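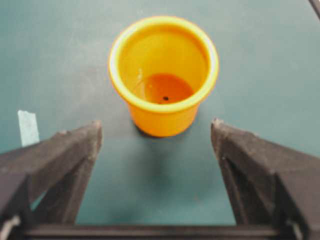 Orange cup on the bench, upright, hole in the floor of it.

25th February
4 min read
Print | E-mail this entry

Cup business, continued. The seed room at Mendville wants a standard sowing cup before spring, and I have been given the job of having opinions about it. The candidate is the orange one, which is a cup if you ask Stadora and a small flower pot if you ask anyone who has met a flower pot.

Points in its favor. The rim is thick and rolled over, so it doesn't bite your fingers when you carry one full of damp mix. It narrows toward the base and ought to nest. The color can be found on a dark bench by a person who has put their glasses down somewhere, which has been most of my week.

Point against: the drainage hole. One, small, near the middle. Nadège says one hole is plenty if you water like an adult. I water like someone who forgets for two days and then feels guilty, so we agreed that I should be the test.

Setup, for whoever inherits this notebook. Fill to a finger below the rim, tap twice on the bench, don't press down. Pour 36 ml from the little beaker, slowly, round the edge and not into the middle. Stand the cup on the wire rack over a dish and start the timer when the last of the water goes in. Stop it when the drip has quit for a full minute. Weigh the dish. Write the number down BEFORE emptying the dish (see November, when I did not).

Results so far, Osis mix: drains fine, if you are patient and have brought something to read. Oda mix: sat there like soup. Mahtab poked the hole from underneath with a bent paper clip and got one apologetic drip. She thinks the fine stuff in Oda packs down over the opening and that a scrap of coffee filter on the bottom would fix it. I think she is right, and I also think I will be the one cutting out circles of coffee filter.

How many circles? The order sheet says 1,463 cups. I asked where that number came from and was told it was the number on the last order sheet. Stock on the shelf is 734 according to the label on the shelf, in handwriting that belongs to no current employee. I have not checked it and do not plan to.

Side issue: washing. Nadège wants the cups reused. Old mix gets up under the curl of the rim, and the big brush goes straight past it. A toothbrush works. Please label the toothbrush.

Second side issue: the teal bench top shows every smudge, and wiping it with the blue cloth moves the smudges somewhere else. Use the gray cloth.

To do:
- repeat Oda with filter paper, same beaker
- repeat Oda without, in case I tapped it three times
- ask Stadora if the same cup comes with more holes, and what they charge for a hole
- find glasses

Mahtab has the timer. If it's missing, start with her coat.

We use cookies to remember your notebook settings. Accept | Manage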